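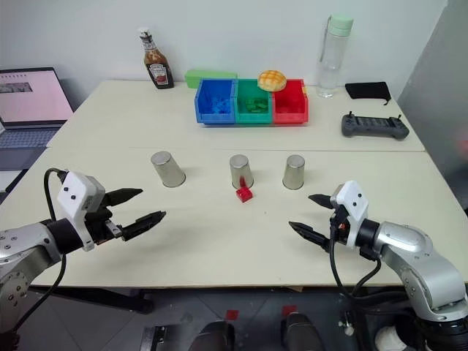

Three cups is a guessing game for two or more people, played on a table with three matching cups and one small object to hide. One player, usually called the hider, puts the object under a cup, slides all three cups around one another for a while, and then invites the other player to say where the object has ended up. It goes by a good many names from one family to the next, among them find the block, which cup, and the hiding game, and it is a close and friendly relative of the much older shell game and of the conjuring routine known as the cups and balls.

Cups

Almost any set of three will do, so long as the cups look alike and nobody can see through them. Stainless steel tumblers are a great favorite in homes with small children, being hard to break and pleasant to hold. Paper cups are cheap and very quiet, but they tip over easily when a player gets excited — and players do get excited. Most people prefer a cup with straight or slightly tapered sides, turned upside down so that it rests on its rim. Handles are best avoided, as they knock together during the shuffle and make it far too easy to tell one cup from another.

Brand-new cups match nicely, but a set that has been in the kitchen for years picks up scratches and little dents, and sharp-eyed children learn these very quickly indeed. Rhiannon Hopkin, in her small book of table games, Gutby and Other Pastimes, suggests giving the cups a quarter turn between rounds so that a familiar mark isn't always facing the same way.

The hidden object

The traditional choices are a pea, a bead, a dried bean or a little ball. Balls roll smoothly under the cup and make for a fast shuffle, though they also like to escape across the floor. In homes where there is a bin of toy building bricks close by, a brick is often used, and a brick has a good deal to recommend it. It stays where it is put, it is easy to see when the cup is lifted, and a bright color such as red stands out well on a pale table. The drawback is its corners. A brick that isn't fully under the cup will catch the rim and tilt it, or show a bit of color at the edge, and then the round has to be started again. A single brick generally behaves better than a tall stack.

How a round is played

The cups are set upside down in a row with a little space between them. The hider shows the object to everyone at the table, places it in front of the middle cup, lifts that cup, and covers it. Some families let the guesser choose the starting cup, and this seems to please everyone.

The hider then swaps the cups two at a time, keeping the rims flat on the table. Lifting a cup during the shuffle is a fault in most versions. When the cups are back in a row the guesser points to one, and the hider raises it. A right guess earns a point and, in many homes, the next turn at hiding. A first game to 21 points makes a comfortable length for an afternoon; with very young players it is kinder not to keep score at all.
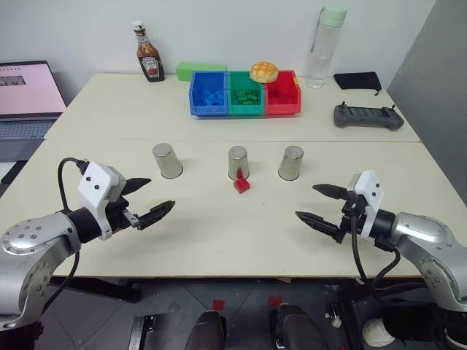
Can the game be played on two tables pushed together?

It can, provided the shuffle stays on one side of the join. A cup sliding across a seam may catch or wobble, and the object underneath may be left behind, so it is best to keep all three cups on the nearer table and use the other one for things that are waiting their turn.

Variations

In the version Ekene Briggs calls Fanora, two objects of different colors are hidden under two of the cups, and the guesser must name the color as well as the place. Blue and green bricks serve very well here. Another version, Grisus, uses no shuffle at all: the guesser turns away while the object is hidden and then asks three questions before choosing. A snack is sometimes offered as a prize, and a soft bun is a popular one, though it wants keeping well clear of the moving cups.

Teaching young children

Children under four often enjoy the lifting of the cup far more than the guessing, and it does no harm to let them lift all three. Pauline Treloar, who ran a playgroup for 30 years, always began with one swap, done slowly, and added a second only when the children asked for it. She also liked to have the children put the bricks back in their bins by color at the end, and she counted this as part of the game.

See also: Cups and balls; Shell game; Memory games; Sorting toys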